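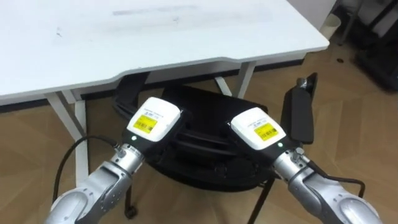 **bultness_ops**
Budget for the two-arm setup is due in September. Zevus wants $700 a month to lease, Devance wants $500 plus a $100 "support tier." Has anyone met the support tier?

**nartey17**
I have. It's a PDF.

**bultness_ops**
Great. Leaning Zevus then.

**szymon_b**
Disagree. Put down a line for spare grippers and cables first, then argue about leases. We had 17 line items and forgot both.

**nartey17**
Spares, sure - but two full sets is how you end up with a very expensive shelf.

**szymon_b**
One set. And chairs are cheap, so practice on those.

**bultness_ops**
Adding a line for chairs.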